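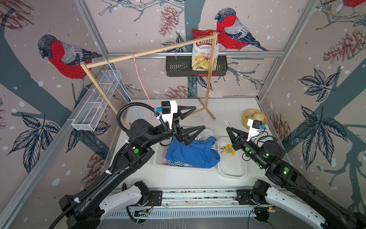 Shared notebook, Fekero Laboratory, Prolirville
Entry for 7 February 2018
Subject: Open day, laundry demonstration at the two-arm cell

The laboratory received visitors for its winter open day. The morning was reserved for the delegation from Norer and the afternoon was open to the public. This entry covers the laundry cell only. The conveyor bench and the mobile base have entries of their own.

Preparation

The cell was powered on at 7:40 and both arms were homed without fault. The left wrist camera came up on the second attempt, after its cable was reseated. This is the same connector noted in the June entry, and it should now be replaced instead of reseated again. Gripper calibration was run on both sides. The left gripper reported a small offset at full close, within tolerance, and was left as it was.

The control software was Soomro, in the build frozen for the open day. A newer build is available and was not installed. Staff are reminded that the freeze remains in effect until the present entry has been reviewed.

The following were laid out for the start of each run: blue shirt and striped garment in the laundry basket, clothespins and plastic hanger in the shallow tray, drying rack at the back of the table. The start layout was restored by hand between runs.

Morning session

The delegation arrived at 9:30 and was given the standard safety talk. Visitors stood behind the yellow floor line. One member asked to operate the leader arms and was permitted to do so once the scheduled runs were finished, under supervision and at reduced speed.

Run 1. Teleoperated, striped garment only. The garment was lifted from the basket at the first attempt. The right gripper took a pin by one leg and turned it in the jaws, and the pin was set down and picked up again. Completed.

Run 2. Teleoperated, blue shirt and plastic hanger. The operator brought the hanger in through the neck of the shirt. The second shoulder slid off as the hanger was raised and had to be refitted. Completed, slowly.

Run 3. Policy, blue shirt, lift and place only. The left arm reached, closed on a fold of cloth and lifted. The right arm remained at its ready position for longer than expected before moving. The shirt was placed back in the basket. Completed.

Run 4. Policy, striped garment, lift and pin. Stopped by the operator when the left gripper approached the rim of the basket too low. No contact was made. The run was not repeated in front of the delegation and was logged as a stop.

The representatives of Norer were chiefly interested in how much recorded material stands behind the policy. They were told that the laundry set holds 3,696 episodes, of which 3,000 were used for training. The remainder are held out or have yet to be reviewed. They asked for the share of failed attempts kept in the set, and this figure could not be given on the spot. It is to be sent to them with the written summary.

A second line of questions concerned the pins. The delegation observed that a person squeezes a clothespin almost without thought, and wished to know what makes it hard for a parallel gripper. The explanation offered was that the jaws must meet the legs of the pin squarely and near their ends, and that a small error in angle causes the pin to rotate or spring away. The cloth must meanwhile be kept still by the other arm. It was pointed out that pins of several kinds are in use at the cell and that they do not open with the same force.

Afternoon session

Doors were opened to the public at 1:00. The room limit was observed throughout, and at the busiest time visitors waited in the corridor, where the recorded runs were playing on the wall monitor. The wrist camera views drew more attention than had been anticipated. Several families stayed at the monitor well after their turn at the cell had come up.

The afternoon programme was made simpler. Each group saw one teleoperated pinning run and one policy lift. The talk was shortened to five minutes, and this length should be kept in future. Children asked mostly whether the arms could fold socks, and were told that socks have not been attempted.

Two matters arose with the equipment. Pins dropped from the right gripper tended to fall outside the basket on the side farthest from the operator, and each one had to be retrieved with the arms disabled. A shallower lift before transfer reduced this in the later runs. The second matter was heat at the left elbow motor, which reached the warning level at 2:50. The cell was rested for fifteen minutes and the warning did not return.

For the last part of the afternoon the operators worked with striped cloth and the larger yellow pin, with the left side of the table kept for the blue top on its wire hanger. The larger pin is easier to hold and harder to aim. Operators reported that the legs hide the cloth from the wrist view at the moment it matters, and that they relied on the opposite camera to judge the closing distance.

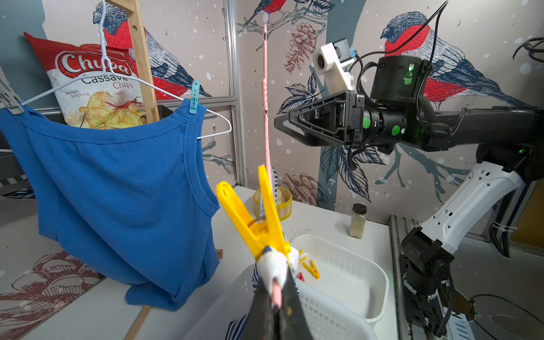 Desmond Doucet asked, on reading the draft of this entry, whether the pinning runs should be shown to the public at all before the policy can perform them unaided. In his view a visitor who sees a teleoperated run and a policy run one after the other will not remember which was which, whatever the placard says. He proposed a lamp or a printed sign at the cell, changed over by the operator before every run, and a single spoken sentence to the same effect. He had no objection to the runs themselves and considered the stop in Run 4 to have been properly handled.

The point is accepted. A two-sided sign will be made for the next open day, reading OPERATOR on one face and POLICY on the other. The lamp is deferred, as the spare output on the controller is already assigned to the door interlock.

Desmond Doucet further requested that the stopped run be kept with its full camera record and not trimmed to the usual length. This has been done.

Follow-up

Replace the left wrist camera connector. Part is in the second drawer of the electronics bench.

Prepare the figure on failed attempts and forward it to Norer with the summary.

Order clothespins of a single type, one box of 100, for comparison against the present mixture. The mixture is to be retained for recording.

Record a further 1,000 episodes of pinning alone, with the basket moved through the full range of starting positions. Scheduling depends on the availability of two trained operators. Episodes in which a pin is dropped and recovered are to be kept and labelled as such.

Check the elbow motor temperature log against the two previous weeks. If the warning level has been approached at other times, the rest interval is to be written into the cell procedure.

Review the basket approach height in the Soomro configuration before Run 4 is attempted again. The current value was set for a different basket, and the change of basket does not appear in the configuration history.

Cell powered down at 4:45. Arms parked, emergency stop engaged, leader arms covered. Visitor badges were returned to the front desk with the exception of one, number not recorded.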